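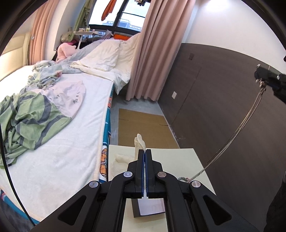 Flito Hand
Hand-held demonstration gripper, second version

Flito Hand is a gripper you hold yourself. You squeeze, the two fingers close, and a camera on the tool records what happens between them. Do the job a few dozen times with your own arm and you have a set of demonstrations that a robot with matching fingers can learn from. We've been using the first version at Tirncombe for ages and we're delighted with how much nicer this one is to hold!

What's new

The fingers are still black, still a simple pair, but the inner faces now carry blue pads with fine ridges. Radek Tichý tried far too many pad samples before settling on these (the box of rejects is under his desk if anyone wants it). They make a real difference on limp things like gloves and cord, which the old smooth pads tended to let slide.

The outer arms have rounded triangular cut-outs, so you can see through the tool to the table while you work. It sounds like a small change. Try picking up a flat box with the old one and then with this one, and you'll want to swap straight away.

Where to use it

Anywhere there's a bit of tabletop. Kristýna Šindelář records most of her sessions at home, and we'd love more people to do the same, as a bedroom with the blankets heaped up and daylight in the window teaches a robot things our tidy bench never will. Leave the room as you find it. Move the objects between takes, turn them over, come at them from the other side.

Recording

Press the thumb button once to start a take and again to stop. Hold it for a long press to throw the last take away, which you will do a lot on your first morning. Keep your wrist relaxed and close the fingers at an even pace. Quick snatching looks fine to you but comes out badly in the finger-width trace.

Details

Weight: 330 g without cable
Opening between pads: adjustable stop, 17 settings
Storage: 1000 short takes before you need to copy them off
Charge: none needed, powered through the cable
Software: Zevanus 4 or later

In the box

Gripper, cable, spare pads, hex key, printed calibration card. Wrist strap sold separately, and Donnie MacKinnon swears by it for long sessions.

Matching robot fingers

The same fingers and pads are available on a mounting plate for the Ní Mhurchú arm. Please order them together so the pads come from the same batch. Older plates fit with the adaptor.

Spare pads: £17 a pair
Back in stock in March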